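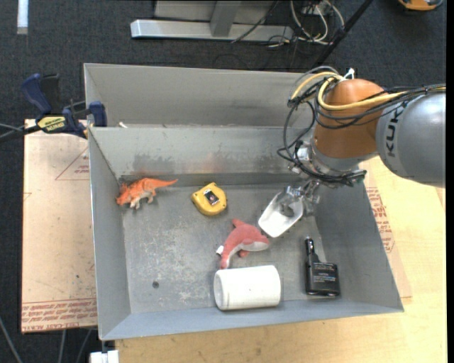 A KUKA arm over one of the gray metal bins.

Kandau Open Day: Hands On With Plornulora

Kandau opened its studio to visitors on April 6, 2022, and I got one of the 113 places. The team makes mobile games, and most people came for Plornulora, the runner that is due out in October. I spent four hours there and played two builds.

Check-in was on the ground floor. Fiona Geddes handed out badges and split us into groups by badge number. Mine went upstairs first, to the level design room, where Eifion Ruddock had phones set up with the first three worlds unlocked.

Plornulora plays with one thumb. Tap to jump, hold to glide, swipe down to drop. The drop is the move to learn. If you drop at the top of a glide you keep your speed, and that gets you onto the upper path in World 2, where the blue keys are. My best score there was 956. The top score on the board that afternoon was higher, but I did not get a name.

Ruddock said the finished game will have 23 hidden doors. He showed us one, behind the second waterfall in World 1. You have to run past it, hit the wall and bounce back - walking in from the left does nothing. He would not show us any more.

After lunch (sandwiches, fruit, very slow coffee machine) we went down to testing. Jacqueline Hoarau runs the bug list. It had 881 open entries that day, and she scrolled through some of them on the big screen. One let players collect the same chest over and over by pausing while the lid opened. That one is already fixed, so don't plan on it for launch day.

I asked about cheat codes. Hoarau said the test build has a menu for skipping levels and refilling lives, and that it will be taken out before release.

The last stop was sound, with Gwawr Kemeys. She played four versions of the jump noise and we voted. Version three won in our group. I liked the first one better.

Parking is tight, so take the bus if you go to the next one. Places are booked through the Kandau newsletter.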